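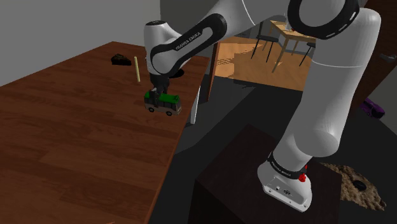

Simulated cell, Franka arm at the toy bus on the main table.

Progress report – Ustavport cell, March
Prepared for Wondesska by Uldis Žukauskas

Work this period was on keeping the simulated cell in line with the real one at Ustavport. The arm model, pedestal and table are now in one setup file. Until February they were in three, and a change to the pedestal height had to be entered by hand in each.

Setup
The base position was re-entered from the Nurnus survey. The old value put the base 8 mm too far from the table, and grasps near the far corner were failing for that reason. Gripper opening limits were reset at the same time. The bus is still our standard grasp object.

Check runs
We ran 1,000 grasp attempts on the new setup. The gripper closed and held in 833 of them. Most of the misses came from the approach angle, with one finger catching the roof of the bus on the way down. Lowering the approach speed helped a little. We have not changed the finger model yet and would like to do that before touching anything else.

Maintenance
Joint limits and collision shapes are now checked every Friday before the long run starts. The check takes 228 seconds. One fault was found: the wrist collision shape had been left at an older size after an update. It was corrected and the last 100 attempts were repeated.

On the real arm, Hnatiuk replaced the gripper cable and re-zeroed the fingers. The cable had worn where it passes the wrist – we have moved the clip and will look at it again next month.

Outstanding
Finger model to be updated. Friction values for the table are still estimates. The spare cable is on order and will be charged to the maintenance line. No change to the budget is requested.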